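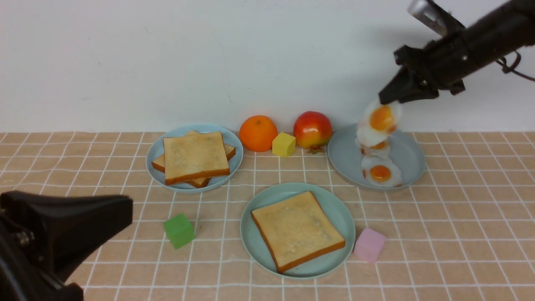

My neighbor says eggs and toast can't wait for each other, one of them always ends up cold. I've been working on that all April.

Toast goes first. I stack the slices on their own plate so the ones underneath stay warm. The top one gets eaten first anyway.

Eggs get a separate plate. Same plate as the toast means soggy crusts, and I don't like soggy crusts.

Pan on low, lid on, take them off when the white is set. The yolk should still be orange and a bit soft. 8 minutes for the whole batch on my stove.

Both plates are the blue ones from Zonddale. They chip if you stack them wet – I've lost two.

Fruit stays at the back of the table by the wall. An orange, an apple, whatever is left from the Marsden market. If it's out, people eat it.

Butter was 20 cents cheaper at Tasen this week, 500 grams. Picked up two.

Trying rye next. Will post how it toasts.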